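4.2 Changes to the folding station
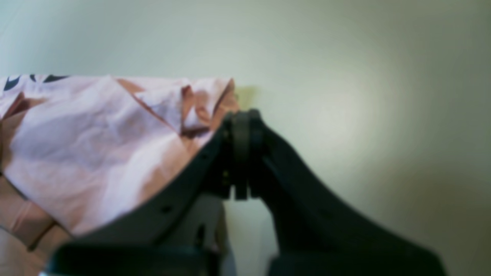
Figure 3. Gripper with a crumpled piece of pale pink fabric, fingertips closed.

The Stisano laundry handles mixed garments from rental customers, and before November every piece was picked, shaken out and folded by hand at the same station. The arm took over picking and the first lift. Folding stayed with the workers, who now receive each garment held up by one point and finish it on the table.

During the study period the arm attempted 2832 lifts across two shifts. We logged each attempt and interviewed all 19 workers who rotated through the station. Most said their shoulders and lower backs were less tired at the end of a shift, which they put down to no longer reaching into the bin. Several also said the work had become more monotonous. Picking had given them a say in the order of garments, and many used to pull out similar items first so they could fold them in a run. The arm takes whatever its planner ranks highest.

Thin fabric caused most of the stoppages. When a lift failed twice, the arm paused and a worker had to clear the garment — a task that did not exist before and was not in anyone's job description. Ha-rang Yoon, the shift lead, began keeping a paper tally of these interruptions because the line software counted them as idle time, and idle time affected the team's weekly score. After the tally was shared with management, cleared stops were given their own code.

Pace was the other common complaint. The arm's cycle time was set during commissioning and could only be changed from the office. Workers at the Wovine site, described in Section 4.3, had a speed control at the table and reported fewer problems of this kind.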